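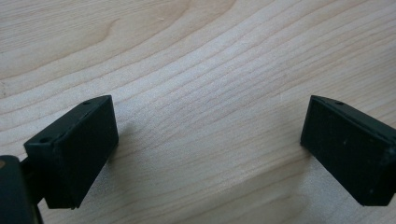

A Trondeo está à procura de gente para legendar, catalogar e rever fichas de filmes. Catálogo de cinema independente e de arquivo, streaming por assinatura, equipa pequena, muita coisa atrasada. Quem vier trabalhar presencialmente vai passar bastante tempo na sala de revisão, com auscultadores e dois monitores. Quem preferir ficar em casa também pode, ver mais abaixo. Lemos todas as candidaturas, respondemos a todas, às vezes com atraso.

Quem somos

Serviço de vídeo a pedido com 3813 títulos no catálogo. Longas, curtas, documentários, séries antigas, alguma animação. Comprámos em bloco o acervo da distribuidora Bermúdez e veio tudo como veio: fichas em quatro línguas, sinopses repetidas, elencos trocados, anos de estreia que não batem certo com os genéricos. Há um western com a sinopse de um musical. Há três filmes diferentes com o mesmo título e o mesmo cartaz. É isso que precisamos de arrumar antes de abrir o acervo ao público, em setembro.

A coordenação editorial é da Socorro Valderrama. A parte técnica (ficheiros, sincronização, exportações) está com o Said Ezzat.

O que procuramos

Três perfis. Pode candidatar-se a mais do que um, mas diga qual prefere.

1. Legendagem para português

Tradução e sincronização de legendas a partir de inglês, espanhol, francês ou árabe. Para o árabe temos mesmo muita falta. Português europeu ou do Brasil, trabalhamos com as duas variantes mas não no mesmo filme.

O que se pede:
- experiência comprovada em legendagem, mesmo que em festivais ou cineclubes
- máximo de 37 caracteres por linha, duas linhas por legenda, sem excepções para diálogos rápidos - corta-se texto
- saber ler uma lista de diálogos e desconfiar dela, as do acervo têm falhas
- entregar em SRT limpo, sem etiquetas de cor

Não é preciso ter software próprio. Usamos o Brivby, que corre no navegador e damos acesso no primeiro dia. Quem já trabalha com outro programa pode continuar, desde que exporte bem. O Said faz um teste de importação com o primeiro ficheiro.

2. Catalogação e fichas

Ver o filme (ou o suficiente do filme, depende), confirmar título original, realização, elenco, duração, país, ano, língua falada, classificação etária. Escrever uma sinopse nova de até cinco linhas. Escolher os géneros da lista fechada. A lista fechada é fechada, já tivemos essa conversa.

O que se pede:
- escrita limpa, sem adjectivos de contracapa
- paciência para genéricos ilegíveis
- saber pesquisar em catálogos de cinematecas e jornais da época
- inglês de leitura, o resto das línguas é um extra

Não interessa a formação. Na equipa há uma bibliotecária, um antigo projeccionista e uma pessoa que vinha da contabilidade. Interessa que a ficha saia certa e que quando não há certeza isso fique escrito no campo de notas. Preferimos um campo vazio a um campo inventado.

3. Revisão e controlo de qualidade

Ver o filme inteiro com as legendas ligadas. Apontar erros de tempo, de língua, de sentido, legendas que tapam texto no ecrã, falas que ficaram por traduzir. Verificar se o áudio é o que a ficha diz que é. Parece simples e cansa bastante, por isso ninguém faz mais de duas longas por dia.

O que se pede:
- ouvido atento e bom português escrito
- disponibilidade para pelo menos uma manhã presencial por semana, os ficheiros de alta resolução não saem do edifício
- relatórios curtos, com código de tempo em todas as linhas

Este perfil é o mais urgente. Temos 50 longas à espera de revisão e a fila vai crescer quando entrarem os novos legendadores.

Condições

Legendagem: pagamento por minuto de filme, tabela enviada a quem passar à segunda fase. O árabe tem tarifa mais alta. Filmes com muito diálogo técnico ou com canções também.

Catalogação: contrato a prazo de seis meses, meio horário ou horário completo, com possibilidade de renovação. Remoto ou presencial.

Revisão: contrato a prazo de seis meses, meio horário. Misto.

Em todos os casos:
- pagamento a 18 dias da entrega ou no fim do mês, conforme o contrato
- nome nos créditos da legenda ou da ficha, se quiser (há quem não queira)
- acesso completo ao catálogo para si e mais duas pessoas
- auscultadores fornecidos a quem trabalha presencialmente, quem está remoto pode pedir emprestados

Não há estágios não remunerados. O teste da segunda fase é pago, mesmo a quem não ficar.

Horários: a sala abre às oito e meia e fecha às sete. Cada um organiza-se. Há uma reunião semanal de meia hora, quem está remoto entra por vídeo. Fora isso falamos por escrito.
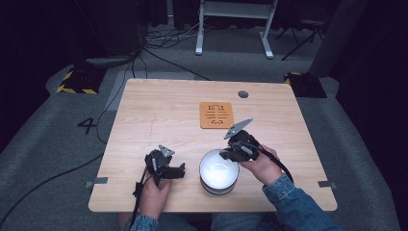 Como se candidatar

Enviar tudo num único email, através do formulário de contacto na página de recrutamento, opção "Acervo". Assunto: o número do perfil e o seu nome. Só isso, sem frases.

O que enviar:
- currículo, duas páginas no máximo
- perfil 1: um excerto de legendas suas, cinco minutos de filme, em SRT, e o nome do filme
- perfil 2: uma sinopse de até cinco linhas de um filme que tenha visto nos últimos meses, à sua escolha, mais a ficha técnica com as fontes
- perfil 3: um parágrafo sobre um erro de legendagem que tenha encontrado e como o corrigia
- línguas que lê e línguas que percebe de ouvido, são coisas diferentes, por favor separar
- quando pode começar

Cartas de motivação não são precisas. Se mandar lemos, mas não contam.

Ficheiros pesados: mandar ligação em vez de anexo. As caixas de correio daqui enchem e depois perdem-se candidaturas, aconteceu na última ronda e não queremos repetir.

Calendário

Recebemos candidaturas até preencher as vagas. Vamos lendo por ordem de chegada. Primeira resposta em duas semanas, mais coisa menos coisa. Segunda fase: teste de três horas, feito em casa, no dia que lhe der jeito. Depois uma conversa com a Socorro e, nos perfis 1 e 3, também com o Said.

Quem entrar faz dois dias de formação no Brivby e no guia de estilo. O guia tem muitas páginas e está desactualizado em algumas partes, estamos a tratar diso.

Perguntas que já nos fizeram

Posso trabalhar a partir de outro país?
No perfil 1 sim. No perfil 2 em princípio sim, temos de ver o contrato caso a caso. No perfil 3 não, por causa da manhã presencial.

Aceitam traduções automáticas revistas?
Não. Já experimentámos com um lote de documentários e demorou mais a corrigir do que a fazer de novo.

Posso escolher os filmes?
Dentro do que houver na fila, sim. Quem chega primeiro escolhe primeiro. Terror e filmes com violência explícita são sempre voluntários, ninguém é obrigado a ver.

E o concurso de curtas Plornomden, é convosco?
Apoiamos o Plornomden com a legendagem das curtas seleccionadas mas o júri e as inscrições são deles. Não mandar curtas para aqui, não temos como as encaminhar.

Tenho pouca experiência, vale a pena?
Para o perfil 2, vale. Para o 1 e o 3 queremos ver trabalho feito, pode ser trabalho para amigos ou para um cineclube, desde que esteja bem feito.

Preciso de ter visto muito cinema?
Ajuda. Não é requesito. Para o acervo Bermúdez ajuda conhecer alguma coisa de cinema espanhol e mexicano dos anos cinquenta e sessenta, é a fatia maior.

As legendas para surdos também entram?
Para já só nos títulos em português. A Socorro quer alargar no próximo ano. Quem tiver experiência nesta área que o diga no email, em destaque, guardamos o contacto.

Posso candidatar-me outra vez se já me candidatei na ronda anterior?
Sim, mandar tudo de novo. Os currículos antigos foram apagados.

Acessibilidade

A sala de revisão fica no rés-do-chão, entrada sem degraus. Casa de banho adaptada no mesmo piso. O Brivby funciona com teclado mas com leitor de ecrã ainda falha na janela de sincronização - na parte de catalogação funciona sem problemas. Se precisar de mais tempo no teste ou de outro formato é só dizer no email, não é preciso justificar.

Dados pessoais

Guardamos as candidaturas enquanto durar a selecção e apagamos depois, excepto se pedir para ficar em bolsa. Os excertos e sinopses que enviar continuam seus, não os publicamos.

Dúvidas sobre os perfis: Socorro Valderrama. Dúvidas sobre formatos, ficheiros ou o teste de importação: Said Ezzat. Ambos pelo mesmo formulário, indicar o nome no assunto. Por telefone não, a linha é a do apoio a assinantes e eles não sabem responder a isto.

Partilhem com quem possa ter interesse, sobretudo com quem traduza do árabe.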